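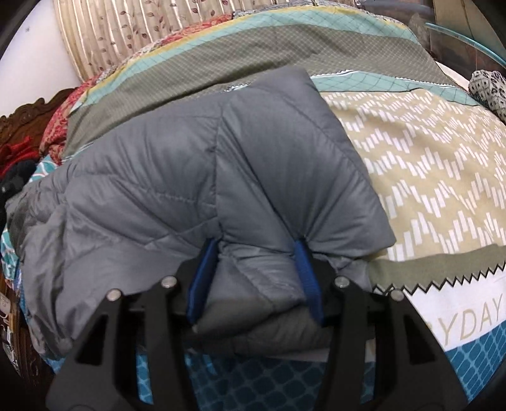
Should a town keep paying for a fair that loses money? I think it should, as long as the loss is small and people still go.

Brerthorpe has held its fall fair every year I have lived here. It runs for four days on the field behind the old feed store, and for the last two years it has cost the town more than it brought in. The council is going to vote in November on whether to drop it. I have heard the arguments on both sides, mostly in line at the grocery store, and I want to set down what I think while there is still time for it to matter.

The money first. Last year the town put up the field, the lights, the trash pickup and two deputies each night. Gate money and stall rents covered all but 13 percent of that. I have seen people write that figure as if it were a scandal. The town swimming pool covers far less of its own cost, and I have never heard anyone say we should fill it in.

The other complaint is that the fair is not what it was. This is true. When I was in school there was a full-size Ferris wheel and a man who guessed your weight. Now the rides come from an outfit called Zamfir, which brings a small wheel, a set of swings, a slide and a thing shaped like a dragon that goes in a circle. The dragon makes a noise I can hear from my kitchen. A ride costs more than it should. The corn is still good.

But people compare the fair to the one they remember from when they were nine, and no fair is going to win that. My niece thinks the dragon is the best machine ever built. She talked about it until Thanksgiving.
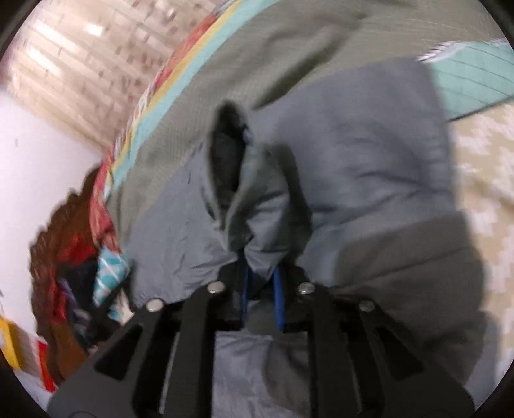
She is the one I think of when somebody says families can just drive to Skulterard instead. Skulterard has a big county show with a grandstand and concerts, and it is a fine thing if you have a car, a free day and money for parking. It is 60 miles each way. Plenty of people on my street do not have all of that, and their kids would simply not go.

A fair also does some work the rest of the year doesn't. The high school band plays on the first night, and for most of those kids it is the only time they play for anyone other than their parents. The church sells pies. The Bolmont nursery brings mums and sells out by the second afternoon. Pauline Whiteley has run the quilt and preserves tent for as long as I can remember, and she told me she had 90 entries last year, up from the year before. Those entries came from people who live here, and a lot of them came from people under thirty, which surprised me.

I do not want to pretend there are no problems. The parking is bad. Cars end up on both sides of Mill Road and an ambulance would have trouble getting through. The music goes on too late for the people in the apartments, and they have been asking for an earlier finish for years without getting a straight reply. If I lived there I would be angry too. The field is a mess afterward, and it stays that way until spring if the rain comes early.

All of those can be fixed without closing anything. Shut the music off at ten. Use the school lot and run a bus. Charge Zamfir a deposit for the field and keep it if the ruts are left behind. Raise the stall rent to 100 dollars for out-of-town sellers and leave it alone for locals. I ran these past a friend who does books for a living and she thought the rent change alone would close most of the gap. 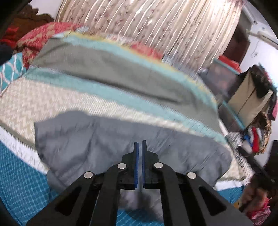 What I would ask the council

Put the real numbers on the town website before the vote, with each cost on its own line. Right now we are arguing over one total that was read out loud at a meeting.

Try the fair for one more year with the changes, and then look again. If attendance falls and the loss grows, I will accept that it has run its course.

And hold the vote in the evening. The last meeting on this was at two in the afternoon, when most of the people who take their kids to the fair were at work.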